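Blurred frames and a tray of dishes

Most of the people who come through the Plindar lab in February want to see a robot do something quickly. What they get is two arms on a rail, clearing up after a snack at about the pace of a toddler who has been asked nicely.

The group there has spent the past year on a fairly narrow question. When a small camera rides at the wrist of a robot arm, a good share of what it records is smeared by the arm's own movement. The usual practice is to throw those pictures out before training. The group wanted to know what a controller loses when they go.

Their method is called Jiltudeo, and it's simple enough to explain over a coffee. An operator drives the arms through a household chore while the cameras record. The software then sorts the wrist pictures by how much blur they contain. One controller is trained on the sharp ones only. A second is trained on everything, with one extra number attached to each picture to say how fast the wrist was moving when it was taken. Both controllers are the same size and get the same amount of training time.

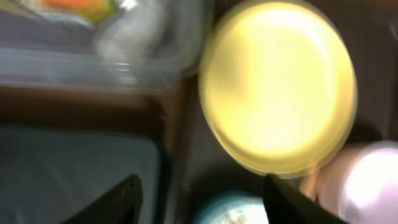
A blurred picture still carries a fair bit. Colour survives well, and so does the rough outline of anything large. Fine edges and printing go first. The streaks themselves say something about which way the wrist was travelling and how fast, as long as the controller has been given the speed to go with them. Without that number, the group found, adding the blurred pictures helped very little and sometimes made the reach worse.

The moments that matter are the approaches. An arm moves fastest on its way in, and the last stretch before the fingers close is where a controller has to decide whether to keep going or correct. If it has only ever been trained on sharp pictures, it has mostly seen the world from a standstill. The sharp-only controller tended to stop short, wait for the picture to settle, creep forward and stop again. Lab members call this stuttering, and they have hours of it on file.

To compare the two, the group ran 60 trials with each controller, using the same chores and the same starting layouts. The sharp-only controller failed to finish 16 of them. The one trained on everything failed to finish six. Most of the difference came from reaches into crowded spots, where stopping short left the fingers leaning on a neighbouring object. On open reaches across a bare patch of table the two were hard to tell apart.

Speed improved as well, though less than the group had hoped. The new controller took roughly two-thirds of the time on the longer chores, and nearly all of that came from the missing pauses. The arms themselves were moving no faster.

The chores are ordinary ones, picked so that the arms meet several sizes and finishes in a single run. Dishes are useful for that. A plate has to be taken at the rim, a cup can be taken several ways, and chopsticks lie so low that the fingers have almost nothing to close on.

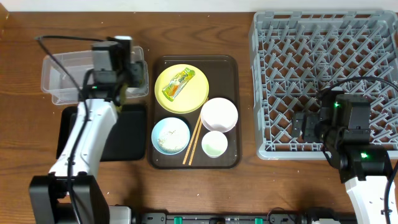
The second camera, mounted higher up, holds fairly still while the arms work. It gives the controller the layout of the whole table and doesn't suffer much from blur. An early reviewer asked whether it was doing all the work. The group covered it for a set of trials and found that both controllers got worse, but that the gap between them widened. With only the wrist to go on, the blurred pictures counted for more.

There are limits, and the paper lists them. Everything was done in one lab, under its own lights, with one type of arm. Dim rooms produce longer streaks and a different sort of noise, and those haven't been tested. Clear plastic remains a nuisance at any speed. The wrist speed is read from the joint sensors, so a cheap arm with poor sensors might not see the same benefit.

The sorting software, Plirkinum, will be released with the paper. It runs on an ordinary desktop and works through a day's recording overnight. The group's next job is to repeat the trials in a real kitchen, and they're still looking for one with a bench long enough for the rail.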